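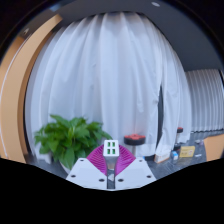 White block with four openings, with the potted plant and curtain behind.

Saturday, March 7, 2020
Vornstead workshop, small fittings bench

The white block was entered in the register this morning under item 14. Its front face is nearly square, with four rectangular openings in two rows of two. It resembles the end of a multi-port charger, and has been listed as such until the paperwork from Skirora is found. No rating has been entered.

Face width and height were measured with the callipers, 2 readings each, and agreed within the usual tolerance. The corners are slightly rounded, so readings were taken at mid-side. The body narrows behind the face and will not sit flat in the standard tray. A deeper tray has been requested from Prodon.

The plant is to remain by the white curtain until the shelving is delivered. Colleagues are asked to water it sparingly and to keep small parts clear of the pot.

Outstanding:
Label for item 14.
Correct the September list, page 17, where the block appears under Karpenko stock.
Return callipers to drawer 4.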